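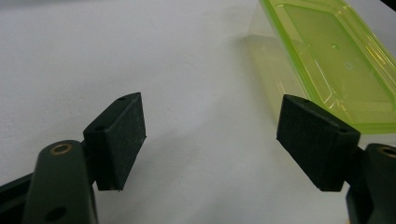
Figure 4.1 A lime-green plastic container on a white tabletop.

Chapter 4
What the Advert Leaves Out

In July a plot on the edge of Totberg was put up for sale as "ready to build, all services, quick completion". Tamer Chamoun, who wanted to put a bungalow on it, drove out with a copy of the advert and read it aloud at the gate. There was a road. There was a water main too, on the far side of that road, and the drain the agent had mentioned belonged to the farm next door. The advert had not told a single lie that a court would trouble itself with.

This chapter is about reading such adverts, and it takes a dim view of them. You may find that unfair. Most sellers are decent enough, and plenty of agents would sooner lose a sale than mislead a buyer. But an advert is written by the side that wants your money, and it should be read with that in mind.

4.1 Words that sound like promises

Take "approved". Approved by whom, for what, and until when? A permission may have run out, or it may cover a garage and nothing else. Ask for the reference and look it up yourself. Kelly Bainbridge, whose purchase at Hollis we follow in section 4.3, was shown a plan with a stamp on it and took the stamp as good news. It recorded the day the plan was received.

"Services available" is no better. It can mean a working tap, or it can mean that a tap could be had by anyone willing to pay for 300 metres of pipe. "Good access" might describe a track that you have no right to use. As for "potential", we suggest you cross it out wherever it appears and see what is left of the sentence.

4.2 Sizes and prices

Measurements in adverts are often copied from older adverts. At Bradthorpe, Houda Ramadan measured a garden sold as 40 metres long and got to the back fence well before her tape said 40. The seller blamed the tape. A guide price deserves the same doubt – it is there to bring you to the door, and it binds the seller to very little.

Before going on, find a local advert for land or a house and underline every claim that could be checked on paper. Keep it by you, as the exercises at the end of the chapter return to it. We begin with the title, where the most expensive surprises tend to be.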